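Minutes of the allotment and kitchen group, held in the back room at Pirnlow, January, 7.30 pm

Present: 8 members, including the chair and the minute-taker. Apologies were read out. One apology was for the previous meeting and has been moved to those minutes.

## 1. Minutes of the last meeting

Agreed, with one change. Item 6 had said the water butts "were fixed". Two members said the butts had been looked at, and that looking at a butt does not fix it. Wording changed to "were inspected". The leak is still on the list.

## 2. Matters arising

**Shed roof.** No quote yet from Bunnag. The minute-taker asked whether anyone expected one, as this item has been carried over at every meeting since the summer. The chair thought it was worth one more phone call. Carried over again.

**Padlock code.** Changed. Please stop writing it on the inside of the gate, where it can be read from the lane.

**Seed order.** Arrived short. No broad beans and twice the beetroot. The supplier says the order form asked for this, and having seen the form, it did.

## 3. Money

Balance stands at £2,262. The secretary pointed out that £800 of this is the deposit on the hall for the spring supper and will leave the account soon, so anyone making plans for the larger figure should stop.

A member asked why the bank charges had gone up. Nobody present knew. The secretary will write to the bank, though the last letter was answered with a leaflet.

Rents: all paid except one half plot, which has been promised "by the end of the month" for two months running.

## 4. Shared suppers

The kitchen side gave its report. Turnout for the autumn suppers was said to be good. Asked what good meant, the kitchen side said the room had felt full. The minute-taker would like it noted that the room feels full with twenty people in it because of the piano.

There was a long talk about crockery. The present stock is a mixture of what people have given over the years, and very little of it stacks. One view was that we should buy a matching set from Trovley, who do a catering range. The other view was that food tastes the same off an odd plate, and that a matching set stays matching until the first washing-up. Several members said they liked the old plates and did not want them thrown out for the sake of tidiness.

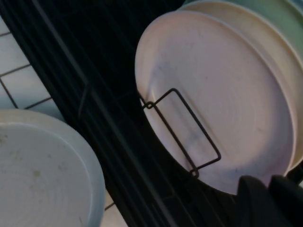
It was put to the meeting that hiring might be cheaper than buying. Hire would have to be paid every time, though, and would need somebody with a van on both ends of the evening. Last year's van offer turned out to be a small hatchback. Against that, a bought set needs a cupboard, and both cupboards are full of bunting.

**Decided:** no purchase before the spring supper. Members to bring their own plate and take it home again. Those who doubted that people would remember asked for their doubt to be written down, and it has been.

## 5. The compost scheme

The group has been asked by Pravness to join a paid collection scheme. They would take green waste from the gate and bring back finished compost in bags. Their leaflet says that 93 per cent of members in other groups were "happy or very happy" with the service.

Questions raised:

- How many people were asked? The leaflet does not say.
- What choices were they given, other than happy and very happy?
- Why would we pay to have our own compost driven away and then driven back?
- Is the bagged compost made from our waste or from everyone's? One member is worried about bindweed and another about clubroot.

In favour, it was said that the present heaps are a mess, that only three people ever turn them, and that those three are getting tired of it. This was accepted. It was also said that the scheme would be "a fresh start", which did not persuade the minute-taker of anything.

**Decided:** to ask Pravness for a price in writing and for the name of a group that has left the scheme as well as one that has stayed.

## 6. Plot layout

The proposal is to redraw the plots as equal squares when the lower field is handed over in the spring. At present the plots follow the old hedge and no two are the same size, yet all pay the same rent. Holders of small plots have complained about this for years. Holders of large plots have not.

The case for squares is that they are fair and easy to mark out. The case against is that the field is not flat. The bottom end sits in water until April and the top end is mostly stones, so equal squares would give equal areas of very unequal ground. It was suggested that rent could be set by soil. Nobody wished to be the person who judged the soil.

There was some disagreement about paths. The usual sketch leaves them out, and once they are put in at a width that takes a wheelbarrow, each plot loses a strip along two sides. The members who drew up the proposal said the paths could be narrow. They were asked whether they owned a wheelbarrow.

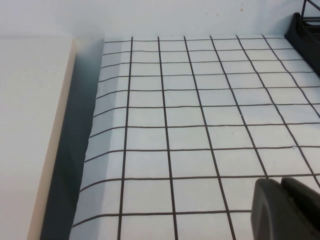 *Item 6: sheet ruled into squares with black lines.*

**Decided:** to walk the lower field with pegs and string before anything is voted on, and to do so after heavy rain. The proposal comes back to the next meeting with paths included.

## 7. Any other business

**Bonfires.** A neighbour has complained again about smoke. The rule is after dusk only, and the rule has not changed.

**Hens.** A request to keep hens on one of the end plots. Refused last year on account of rats. The request says that the rats were there already, and the meeting agreed, without feeling that this helped the case for hens.

**Notice board.** The glass sticks. Bring a flat knife if you want to put anything up.

Meeting closed at 9.20 pm. Next meeting in the same room, heating permitting. Whoever took the key to the urn, please bring it back.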